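Undari Course, Unit 12: Shape and Position in Early Play
Handout for participants, Wednesday, September 28, 2022

In this unit we look at the shape sorter as a learning material. Please read these pages before the practical hour and bring a pencil.

1. Two kinds of hole
In a classic sorter, one block belongs to one hole, and the child compares outlines. A block with legs asks for something different. The outline of its top says little, and the child must look at the underside and find small round holes which have the same distance between them.

2. Words we use
Cavity: the hole cut in the board.
Match: the block and the cavity have the same form.
Alignment: the block is turned so that it can go down.
A child can have a correct match and still a wrong alignment. Write these down separately in your notes.

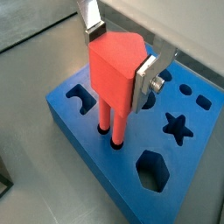
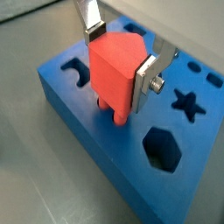
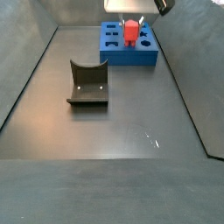
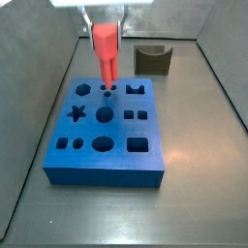
Blue sorting board with cut-out holes, a star among them.

3. A question from the February group
Should the adult turn the block for the child when it does not go in?
Wait first. Most children will turn it themselves if they have enough time. If the child becomes upset, turn the board a little and leave the block in the child's hand.

4. For next time
Read pages 48 to 88 in the Jenness reader. Write half a page on the difference between match and alignment, with one case from your own group.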